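3 October 2020

Holder day! I've been looking forward to this one since the clay order came in. Iresha wanted something for the shelf by the sink that keeps a brush standing up and doesn't look like it came out of a hospital, and I have wanted to make silly pots for a long time, so we are both getting our way.

Spent the first part of the morning at the white table with the little beige holder and the blue brush.
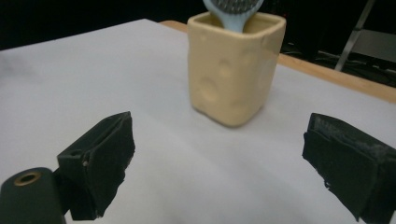
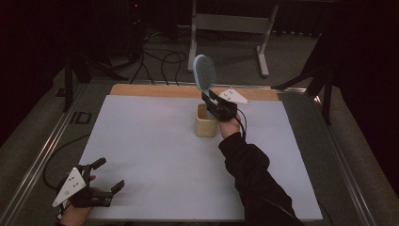
I love this shape. The thick rim was an accident of my thumbs on the very first try and I'm keeping it forever. It feels good to pick up, and it gives the eye somewhere to stop. Menaka Selvanayagam (who has opinions about rims) wants it thinner on the next batch, so we'll do half and half and put them side by side.

Notes on the dimples, while I remember:

- Press them when the clay is firm enough to hold a thumbprint but still gives. Too early and the wall sags inward, too late and you get tiny cracks around the edge of each one.
- Different sizes! The trial where I used the same marble for all of them looked like a die.
- Keep one low down near a corner. It reads as cheese much faster that way, no idea why.
- Don't smooth the walls afterward. I did that on the Herath test piece and it lost all its charm.

Glaze is still the big open question. The Demton butter yellow is gorgeous on the tile but goes shiny and a bit custardy on anything upright. I'd much sooner stay pale and dull on the outside and put the shiny stuff inside only, where it needs to wipe clean. Peltell sent 400 grams of their satin clear to try and I have used almost 8 spoonfuls already on tiles (write the actual weights down next time, please, me).

Weight at the bottom is the other thing. A brush with a big head wants to lean, and a tall handle makes a light pot tippy. My plan is to throw in an extra pad of clay at the base, 5 mm on one and double on another, and then knock them both with an elbow and see. Very scientific. Iresha suggested a wider foot, which would work too, but then it stops being a block and starts being a cake.

Drain hole: going back and forth. With a hole it needs a saucer, and the saucer needs designing (a cracker?? oh, I want to do the cracker). With no hole you have to remember to tip it out. For the ones going to Drenamura I'm leaving the hole off, they asked for a plain inside. For the shelf here I'll try a hole and the cracker.

To do before the next firing:

- roll 2 more slabs, a touch thicker than the last ones
- find the small marble, I had it in the tin with the ribs
- label the glaze tiles on the BACK
- ask Menaka if the top shelf of the kiln is free
- wipe the gray smudges off the white table

Iresha Paul has already claimed the first good one. Fine by me, as long as she puts a brush in it and not pens.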